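Can it empty my dishwasher yet?

Every few months I get a letter asking when we're all going to have a robot in the kitchen, and every few months I promise to look into it properly. So this time I did! I spent the best part of October reading, ringing people up and making a nuisance of myself at Clevix, who were kind enough to let me sit in for a day while they went through their chores list.

The short answer is no, your socks are still your problem. The longer answer is more fun.

Clevix have 30 jobs on their list, half from the house and half from the shop floor. Picking up a mug is on there, and so is opening a cupboard, putting a book back on a shelf, folding a tea towel, sorting screws into trays, and wiping down a worktop (my own least favourite, so I was cheering for that one). They try a lot of it in simulation first, where a dropped plate costs nothing and you can run the same job all night without anyone having to sweep up.

I'd expected the hard part to be the clever bit, the bit where the machine works out what you want. But most of the talk that day was about fingers. Two flat ones, usually, that open and close. Have a go at your own housework with just a thumb and one finger on one hand and you'll see why they go on about it. I tried it when I got home. I managed the cutlery, I got one pillowcase off, and then I lost a fight with a bin bag and gave up for a cup of tea.

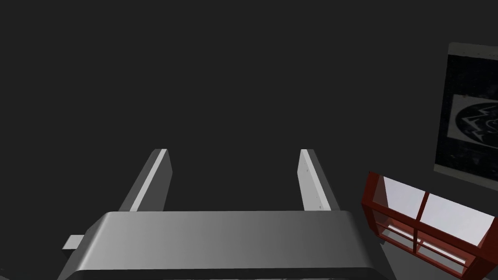
Thắng Bùi reckons I'm being too soft on the whole business. His view, which came in a long and very enjoyable email after I mentioned I was writing this, is that a chore doesn't count as done until a machine has managed it in a stranger's house, with the stranger's cat sitting on it. He'd throw out any result from a tidy test room, and he'd throw out simulation as well, at least as far as boasting goes. Use it for practice, he says, and then come and show me in my hallway, where the coats are.

I've got some sympathy with that, I must say. My hallway is no better. But I do think he's a bit hard on the shop-floor side, where things are much further along, mostly thanks to everybody agreeing to put the box in the same place each time. At Skandex they've had an arm moving cartons from one belt to another for 2 years, and the people I spoke to there talked about it the way you'd talk about a decent van. It starts in the morning and it stops at night. It can't do the odd-shaped returns, so those still go to a bench with 5 people at it, and they told me they're not worried about their jobs just yet (they were rather more worried about the heating).

Houses are another matter. Of the household jobs on the Clevix list, 4 are marked as good enough to show visitors. Shelves are going well. Cupboard doors are all right if the handle sticks out. Cloth is a misery, and I got the feeling the tea towel has reduced grown adults to despair. When I asked about a fitted sheet there was a long silence and then somebody offered me a biscuit.

Would I buy one, if it could do those few jobs and nothing else? Probably not at the prices I was hearing. I'd be tempted to borrow one for a fortnight, though, just for the putting away, as I'm the sort of person who leaves a pile of books at the bottom of the stairs until it becomes furniture.

If you've had a machine do a chore for you at home or at work, and I mean a proper one beyond the washing machine, do write in and tell me how it went, disasters included. I'm off to Radulmont next to see a laundry that says it has cracked towels, and I'll report back in the next issue.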